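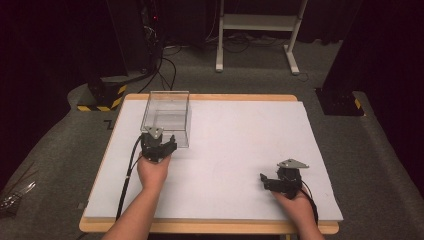 2021-10-03
Posted by the author of the Birnon build diary

I told myself I'd write this before supper and now supper is long gone, so forgive me if I ramble. It was a good long day at the Stundwood workshop, and my forearms feel like I've been kneading bread since breakfast.

The grippers are the part of Birnon I'm fondest of, and the part that has given me the most grief. Back in August the left one would close a hair later than the right, every single time, and I must have had the plate off it 14 times looking for something bent. It was a connector in the end – a cheap one, and my own soldering. The new one has held up all day and I'm almost afraid to write that down.

I do love working with them by hand. You learn so much about where your wrists want to go, and how awkward it is to come at a thin clear wall straight on when the fingers are that short! I'd like to try the Stüber fingers, which are longer and a bit softer at the tip, but they want 19 dollars for a pair and I've already spent this month's money on cable. Maybe after the holidays.

The white foam board was a fine idea and I wish I'd had it sooner. Everything black shows up beautifully against it, and it's kinder to a dropped part than bare wood. The clear box is another matter – I lose sight of its edges whenever I'm tired, and by late afternoon I was very tired.

Still to do: shorten the right cable, write to Zulum about the two spare plates they promised me, and sweep. I also want to copy my notes out neatly, as my handwriting gets worse by the page.

Tea now, and then bed – my shoulders insist on it.

Last updated 2 days after posting
Shares 2 | Comments 14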